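Consumer Tech and the Press, Week 6
Notes on product launches and the rumor cycle
Instructor: Pallavi Kanaujia

Welcome back, everyone! Last week we left off with the embargo, and I promised we'd get to what happens before one is ever signed. Please have your Dromerer packet handy, the one with the leaked spec sheet on page 15. 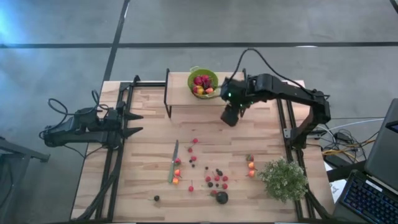 A rumor usually starts small - a parts supplier, a shipping record, a case maker who guessed at the buttons. One blog runs it, a second blog cites the first, and by the weekend it reads like settled fact. When you read the Dromerer coverage, trace each claim back as far as you can and write down where the trail stops.
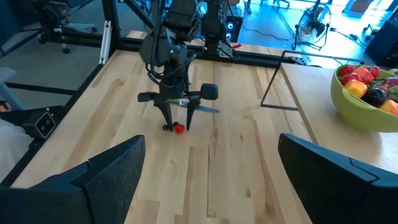

Price rumors deserve their own paragraph, I think. The early stories had the Dromerer tablet at $539, and nearly every writer then judged the launch against that number (even the ones who had doubted it the week before!). Colm Fahy's essay is very good on this, if a bit grumpy.

For next time: read Fahy, and bring one launch story of your own from last May, with its sources marked in pen.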